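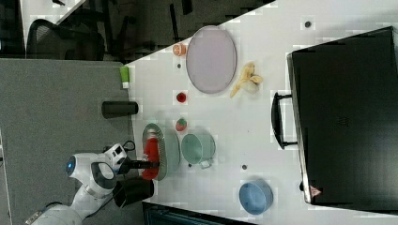
The Letport kitchen challenge is a student project for teams that already passed the intro robotics course. Each team programs one arm to move play food and kitchenware around a white tabletop. Items are not laid out in rows. A mug may be on its side, and the banana may sit next to the oval plate or across the table from it. Teams get the item list in advance but not the positions.

Last updated April 4, 2022

How long is a run?
A run is 24 moves or the time limit, whichever comes first. A move starts when the fingers close and ends when they open.

Which items cause the most failed grasps?
The ketchup bottle, by a wide margin. Fingers that come in beside the label need to line up with the long axis of the bottle. The colander is second. Its two flat handles are the only grasp points we accept, and lifting by the rim counts as a drop.
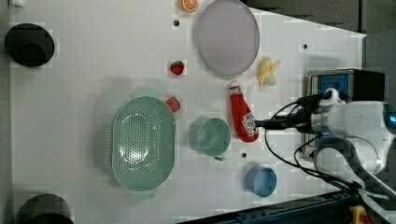
Gripper at the ketchup bottle, colander at left.

Do we have to write our own vision code?
No. The Plustum starter package finds items by color and outline. It often confuses the strawberries with other small red items, so most teams retrain it. The training set must contain at least 400 labeled pictures taken by the team.

Can the arm's cables touch items on the table?
Yes, if nothing moves. Cables that loop low over the table are the usual cause of a shifted bowl or cup. Plan the wrist rotation before the approach. A shifted item costs one point.

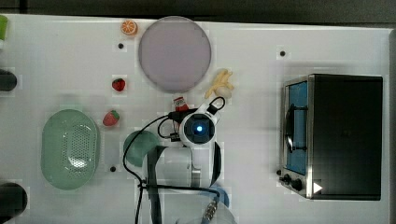 Oven tasks

Is the toaster oven powered?
No. It is unplugged for all sessions. Only the door is used in scoring. The knobs are out of play.

Does the oven stay in one place?
It stays on the table but may be turned between rounds. Do not hard-code the door handle position.

How should the gripper approach the door?
From the handle side, at low speed. The Fakhoury controller stops the arm if the force limit is passed, and the run is then scored as it stands. 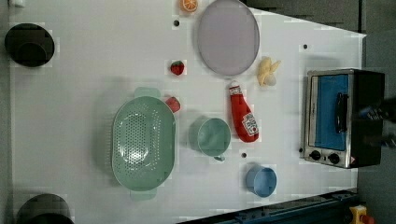

Gripper near the oven.

Scoring and sign-up

What is the top score?
102 points. Teams need 87 to move on to the Urnidine round in May.

Can we restart after an emergency stop?
Once per session. Return the arm to its home pose and tell the table judge before pressing resume.

Can one student be on two teams?
No.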